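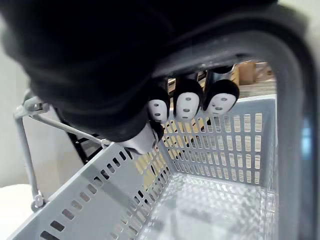
The December Jiltico box came and I'm keeping the tights but sending back the jacket, the sleeves stop well above my wrists. The resistance band is the same one as last time in a new color. For anyone who asked about the small extra at the bottom, mine had nothing like the little black figures with white masks, only a keychain and a code for Fodor socks.

Nikola Nedeljković wrote:

> Has anyone managed to skip a month with Jiltico?
> I was charged 24 dollars again and I already own 5 pairs
> of leggings from them.

Yes — log in before the cutoff and use the skip link under Billing. The app doesn't show it. I got my refund through the Nerville office by email. 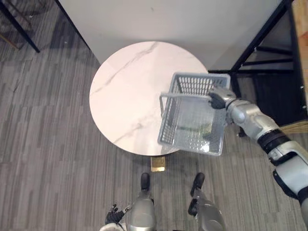 ## Swaps

I have the Dutska sports bra in medium, tags on, and would trade for a large. Write to me off list.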